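Visit report: Skarkosum showroom, Plilton
August 10, 2023

Second stop of the day, after the Clerkesetti warehouse. We were let in at 11 and started with the oval table in light wood, which had a white mug, a small red soda bottle and an artificial flower with a pale pink bloom on it. 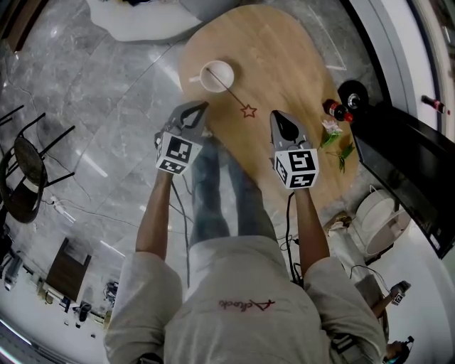
Estela Carrasco asked whether an oval top loses too much usable surface next to a rectangle of the same length. Horacio Saavedra replied that the loss is all at the corners, where few people put anything, and that the walkway gains from it. He would still pick a rectangle for a room under 12 feet wide.

The floor is gray marble tile with white veining. Light wood reads well against it. Chairs are black metal with round seats and thin legs; the stool by the black cabinet is round and white. Felt pads are sold separately and should be ordered for this kind of floor.

Care instructions, as given by the showroom: damp cloth, no abrasive cleaner, coasters under mugs. The finish carries a 2-year warranty. Scratches are excluded.

Price for the table is almost 1000 dollars before delivery. Delivery to Ivanov is by truck only, and orders placed now ship in November. Nélida Iturra has the order form and the finish samples.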